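Moving the parts inventory off the spreadsheet

Last updated: 12 February 2008

The spreadsheet had reached 3,915 rows and took most of a minute to open over the shop network. Two people could not edit it at once, and the locked copy was usually the wrong one. In May I started moving it into Jidska, which stores everything in a plain relational database and can be queried directly.

The import was slow going. Jidska wants one row per part and one row per location. Our sheet had both in the same line, with up to four bin codes in a single cell, separated by commas, slashes or a space. I wrote a short script to split them. It handled all but 241 rows, and those I fixed by hand over three evenings.

Duplicates were the larger problem. The same M8 flange bolt was listed under five descriptions. Matching on supplier number removed 1,240 rows, but Clarnum reuses its numbers when a product line is dropped, so anything from them had to be matched on supplier number plus year of purchase.

Units need to be settled before the import. Wire was entered in feet, meters and spools. I converted it all to feet and kept the original value in a notes column.

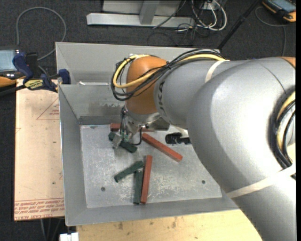

Minimum stock levels came across as text, so the reorder report sorted 9 above 76. Changing the column type fixed that, but the saved reports had to be rebuilt afterward - Jidska caches the old type and gives no warning.

I also tried Pinto for a week. The search is faster, but it has no export other than PDF, and I won't put data into something I can't get it out of.

Next is label printing.

3 comments | Share this post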